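Notes from the Durnby Gripper Day

I drove up to Durnby in December because the invitation promised "hands-on access to five end effectors and a light lunch." The lunch was very light. The hands-on part was better than that, and I came home with a page and a half of opinions, which follow.

The host was Penner, who rent out lab space over what used to be a carpet showroom. You can still read the prices on the stairwell wall. Sign-in was at a folding desk, where I was given a badge that said GUEST and a pen that didn't write. Dale Gauthier, who runs the bench side at Penner, gave the welcome talk in four minutes flat and then told us to go break something, within reason. I have been to trade fairs where it took until the second coffee to see a gripper move, so I warmed to him right away.

First up was the Pramumura parallel jaw on a small six-axis arm. It is a handsome thing, quiet and well made, and it picked 80 identical plastic caps out of a tray without dropping one. I asked what happened if the caps weren't identical. The man at the stand said they had a very good tray. The controller is the nicest I've used this year, though, with one screen for force and speed and no menu hiding behind another menu. I set the grip force wrong twice and it told me so in plain English both times.

Next to it was the Drustden suction head, which I wanted to dislike and couldn't. On flat boxes it is unbeatable. On anything with a texture it makes a noise like a straw at the bottom of a milkshake and lets go. The quoted price is 2000 dollars for the head and another 1000 for the pump, and the pump is the loud part. If you share an office wall with the robot, budget for a door.

We spent a while on cameras too. Penner had an overhead camera and a wrist camera wired to the same arm, with a switch to choose between them. From overhead, everything looked easy until the arm moved in and blocked its own view. The wrist view is wide, bent and slightly seasick, but it shows you the fingertips and whatever is between them at the moment you care. I tried the same pick both ways and did noticeably worse from above. The woman after me did noticeably better from above, so there goes my data.

After the sandwich (singular) came the hand-held grippers, and this is where the line formed. You hold the tool, you squeeze, the fingers close, and the camera on top records what you did so that an arm can be taught to do it later. It sounds like a toy, and the first minute feels like one. Then you try to pick up something thin and you find out how much your own thumb has been doing for you all these years. I let a mug handle slip inside the first minute and blamed the lighting. The trigger has a long, soft pull, which my wrist was complaining about after 14 picks. Dale says people adjust. Dale has forearms like a rower.

My one request to Penner for next time is a scale at each station, so that "heavy" means the same thing to everybody. My one request to the caterer I have already made in person.

Dishes were the test I'd drive back for. A plate is a mean object for two fingers: low, slick, and wider than any jaw on offer, so you have to go for the rim, with one finger outside and one over the well. The big oval with the pink rose makes you do precisely that, and glare off the glaze doesn't help when you're judging depth through a wide lens. The ribbed pads are what I'd spend money on before a fancier motor. Bowls on their sides are kinder, at least in principle, because a standing rim gives the fingers something to close on. I'd like to try it all again with two tools at once, after a proper lunch.

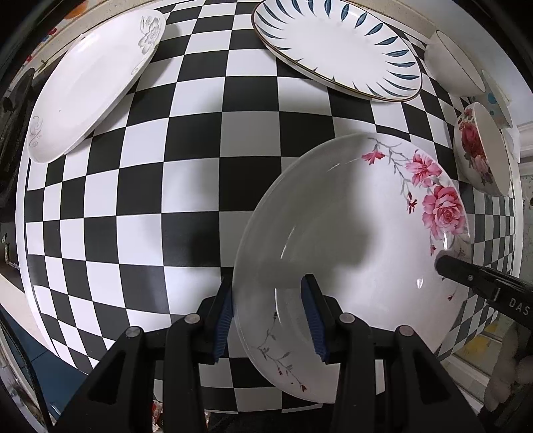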